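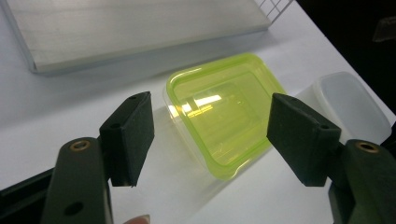 Fingertip pads on hand-held grippers: when should a pair be taken out of service?

Asked by Eirlys Sayce

Our site in Demville is drafting a written procedure for hand-held grippers used to record demonstrations with food containers. The present draft states only that pads are to be "in good condition". Our reviewer has asked for a criterion that two operators would apply in the same way. Is there an accepted interval, and may one pad be replaced without the other?

3 answers

Vilja Suominen
I am not aware of a published interval that covers this equipment, and the procedure should not imply that one exists. At Inskip we adopted the following as a site rule:
Pads are inspected before each session and after every 200 grasps logged.
Dust is wiped from the contact faces with a lint-free cloth. Solvents are not used unless the pad supplier permits them.
A pad is withdrawn if the rubber is torn, if the narrow tip has rounded, or if it moves on the arm when pressed by hand.
Pads are replaced in pairs – a new face opposite a worn one changes the grip, and recordings made before and after cannot be compared.
Each change is entered in the session log with the operator's initials. The draft should also state where the operator's fingers may rest while the jaws are closing. Ours did not until the second revision.

Leanne Tindall
We change them every 3 months. No problems so far.

Ea Overgaard
I agree with the first answer, with one reservation. A count of 200 is too long for thin translucent containers with a thick rim, where slippage appears early. Sondum uses 100 for that class of object and keeps the longer count for cartons. Please also record the pad batch – we lost a week in July for want of it.

Comment by Eirlys Sayce: Thank you. The lower count will go into the draft, together with the rule on pairs.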